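January, late afternoon. Towel folding, notes before I forget.

Carried on from Maja's list. Grey microfibre towels only today, the terry ones from Bovness still not here. Bogumił re-taped both fingers with the blue before we started as the bare black ones let the cloth slide at anything over a slow lift. Better grip with tape, but the edges crease and will want redoing, keep the roll on the bench.

Counting any run where the towel ends up in half and flat as a pass. 434 tries so far on this cloth, 191 passes. Not great. Iwona does a stack by hand while the arm is still deciding where the corner is.

Main trouble is still the pick. It goes for a corner and takes too much, so the pile gets squeezed into a knot and the rest hangs off it like rope. Once it's twisted the second grasp has no edge to find and we get a lump insted of a fold.

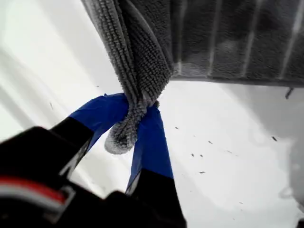 Tried backing the close force down to setting 2. Fewer twists, more drops. Halina thinks the force is a side issue and we come in too deep, should stop short and take just the hem. Probably right. Dirk wants a shake after the lift to let the corner unroll – fine, but it costs time and the Wernia people already moan about cycle time.

Also lint. Little dark specks on the white, and the edge finder picked up one of them as a corner, twice. Wipe down between batches pls, whoever is on.

Could it do the laundry at home? No. Could it do one kind of towel, all same size, at Bundmont's wash room with someone nearby – maybe by summer if the pick gets sorted. Told Dirk that and he wasn't thrilled.

To do:
- approach height, try Halina's version first
- shake on/off, same batch of towels for both
- new tape, log who put it on and when
- next block up to 700 tries then stop and look at teh numbers
- ask Bovness again about the terry

Left the arm parked, power off at the wall.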